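Last updated: Wed 29 May

To: Sketholm parents list
From: Waqas Lashari
Re: Packing the small toys and soft things

Hello all,

Thitima Thongdee wrote:
> We move in August and I have started with the children's things.
> I put everything small in plastic bags, then the bags in a box,
> and now I cannot find anything. Does somebody have a better way?
> Also, is it bad to mix the plush toys with the hard ones?

Dear Thitima,

We moved two years ago, from the flat by Arnaud to the house we have now, and I made the same mistake with the bags. My daughter asked for one rabbit for 83 days, and it was in a bag inside a bag.

Now I use one open box for each child and put it on the bed, so I don't need to bend. The hard toys can go in together with the plush ones – it is only the ones with sharp corners that I wrap in an old T-shirt first. Small pieces of cloth, like doll clothes and single socks, I push into the gaps at the end. I do not close the box before the last evening, as there is always one more thing under the bed.

Please write the name of the child on two sides of the box, not on the top. When the boxes are stacked you cannot read the top.

Plush toys and small cloth things, with the box on the bed:

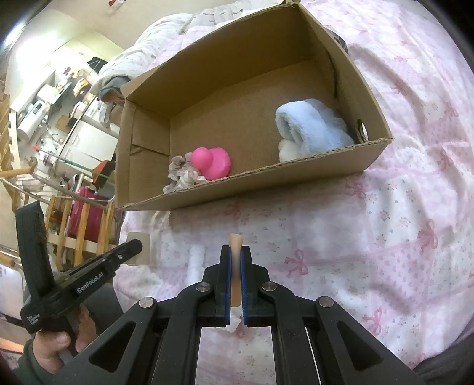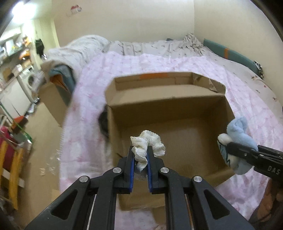
Can I use a box that is already torn at one flap?

For plush toys it is fine, if you put a strip of wide tape over the tear and also tape the bottom twice. For books I would take a new one.

Best regards,
Waqas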